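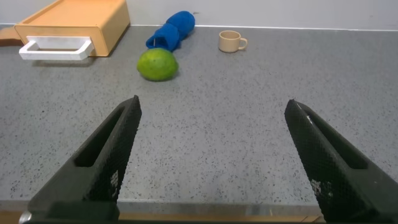 Keeping a small kitchen counter clear: your questions

I get a lot of the same questions about my little kitchen, so I finally put them all on one page. Last updated 2026-02-16.

What is the counter made of?

It's a gray speckled top, and I couldn't tell you the exact material (the previous owners left no paperwork!). I do know I love the flecks. Crumbs vanish into them, which is great when company shows up and terrible when you're trying to wipe up properly. I crouch down and look across it sideways, and then I see everything I missed.

Where did you get the little orange box with the white handle?

Soner, the secondhand place in Fornthorpe. I paid 6 dollars for it in November and I've had more mail about that box than about anything else I own. Mine holds tea bags, rubber bands and the good scissors. It stays back by the wall so there's room to work in front of it.

Do you keep citrus in the fridge or out?

Both. One lime stays out on the counter because I'll use it that day, and the rest go in the crisper in a bag. Limes left out go hard on me pretty fast, especially when the heat is running. If you go through them quicker than I do, leave out a bowlful – they look so cheerful against gray!

How deep is your counter?

24 inches, and I get 28 inches of clear width between the stove and the sink. That's it, that's my whole prep area. I've rolled out pie dough on it, so it can be done.

Do you use a cutting board for everything?

For anything that needs a knife, yes. For a quick sandwich I'll put the bread straight down on the counter as long as I've just washed it. I use dish soap and warm water, then a second cloth with plain water, then a dry towel. I know some of you feel strongly about this one.
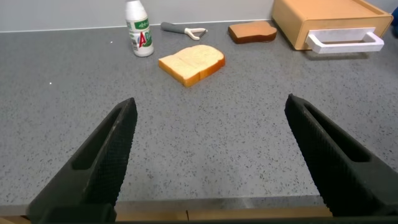

Bread right on the counter would never fly at my house, wrote Boateng. I use a dinner plate for sandwiches and then eat off the same plate, so there's no extra washing up.

Okay, fair, and I've started doing the plate thing about half the time.

What do you let stay out at the back?

Whatever I reach for every day, plus a bottle or two. Anything I haven't touched in a week goes in the cupboard.

Did you ever price a bigger counter?

I did! Kendmont quoted me 770 dollars for an extension with a matching top. It would have blocked the cupboard where I keep the baking pans, so I passed. I may ask again if I ever move that cupboard door to a left-hand hinge.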